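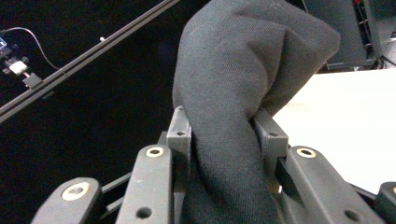
收衣服收到一半,上来写几句。锅里还炖着东西,写到哪算哪。

这个月一直在弄衣柜。起因很小,早上找一件深灰色的卫衣,翻了五分钟没翻到,最后从椅背上那堆里扯出来,皱得像咸菜。穿着出门,一整天都觉得自己像没睡醒。晚上回来就把柜子全倒在床上了。后悔。倒的时候已经九点多,睡觉前必须收完,不然没地方躺。

先说结论吧,深色针织的东西是最难弄的。衬衫有领子有扣子,怎么叠都有个样子。牛仔裤硬,对折再对折,立得住。就是卫衣、运动裤、厚袜子这一类,软塌塌,你抓起来它就往下坠,放下又摊成一片,叠好的边过一晚上自己鼓起来了。深灰、炭灰、黑,三个颜色晚上灯底下看着一样。我有一次把运动裤当卫衣叠,叠到一半找袖子,找了半天。

以前的办法是卷。网上都说卷省地方。卷了大概两个月,抽屉打开是挺好看,一排一排的,拿一件出来旁边的就松了,再拿一件,整排散掉。而且厚卫衣卷起来很粗,抽屉关的时候会顶住,要用手压着往里推。帽子更烦,卷在里面鼓一个包,卷在外面没地方塞。

现在改成叠,分两种:

薄的,袖子往里折,下摆往上三折,竖着放。
厚的,袖子折进去,帽子压平盖在胸口那面,对折一次就完,平着摞。别超过四件,超过了肯定抽下面那件的时候上面全塌。

袜子不翻成球了。以前都是翻成球,袜口撑得松松垮垮,穿一天掉到脚后跟。现在两只叠一起对折,放进盒子里。盒子是在Pedex买的,布的,灰色,188块一套,五个。贵不贵我不知道,反正当时站在货架前面腿很酸,就拿了。有一个的底板是歪的,懒得退,拿来放围巾了。

顺便说洗。深色的我现在都翻面洗,冷水,跟毛巾分开。毛巾那个毛沾在炭灰色上,粘毛器滚半卷都滚不干净,滚到后来火气很大。上个月就忘了一次,一条浅黄色的毛巾混进去了,出来以后那件卫衣像在猫窝里睡过。我家没有猫。

甩干之后要马上拿出来。这个我说过好多遍,自己还是做不到。洗衣机响了,想着看完这一集再去,看完就十一点了,衣服在里面拧成一股一股的,袖子缠着裤腿,拽一根出来带一串。然后就皱了。针织的皱跟棉布不一样,不是一道一道的折痕,是整个扭着,衣摆往一边歪。补救的办法是抓着肩膀两头用力抖几下,再平铺,用手从中间往外抹。抖的时候注意灯。我打到过吊灯。

晾的话,厚的不要用细衣架,肩膀会顶出两个尖角,穿出去像里面藏了东西。搭在杆子上就行,从腋下那条线搭过去。梅雨天另说,梅雨天什么都不行,搭三天还是潮的,只能开除湿机对着吹,电费不敢看。

再说烘干机的事。之前有人留言问我Kevimetti那台要不要买,标价1,085。我去Wustbridge那边的店里看过,门打开关上试了几回,声音倒是不大。没买。一个是没地方,阳台放了洗衣机再放它,人就得侧着身子走。二个是我主要洗的就是这些针织的,怕缩。真要买我可能会等降到1,000以下在说,虽然也就差那么一点,心理作用。

柜子收完以后清出来一袋不要的。里面有:
一件领口洗成荷叶边的T恤
两条膝盖鼓包的运动裤
单只的袜子若干,留了很久等另一只,不等了
一件买来从没穿过的高领,标签还在。Antwi家的,料子其实很好,就是勒脖子,每次穿上五分钟就脱。这件纠结最久,放进袋子又拿出来,拿出来又放进去,最后闭着眼睛扎了口。

扎了口以后袋子在门口放了一个多礼拜才拎下去,这个就不展开了。

那件深灰卫衣当然留着。袖口起球起得厉害,用剃球器推过,推薄了,左边手肘那里对着光能看见一点亮。但是软。新的卫衣没有这种软,要洗很多次才有。我妈看见又要说像抹布,随她。

有几点还没想好,写在这备忘:
冬天的厚外套放哪。现在挂着,占掉半根杆子,夏天根本用不到。真空袋试过,漏气,过几周又鼓回来了。
穿过一次但还不用洗的衣服放哪。这是椅背上那堆的来源。想在门后面装一排钩子,租的房子不敢打孔,粘的又怕掉。
睡衣要不要叠。我觉得不用。

还有一个发现,叠衣服最好站着叠,在床上坐着叠会越叠越慢,叠到后来就躺下了,躺在没叠的那堆上面,暖和的,然后就睡着了。上周就是这么过来的,醒来脸上一道印子。桌子高度刚好,把杯子先拿开,一件一件来,听着广播,一筐很快就没了。

锅好像开了,先去看看。剩下的袜子晚点叠。钩子如果有谁用过不掉的那种,麻烦留言告诉我一声,要能挂得住厚卫衣的。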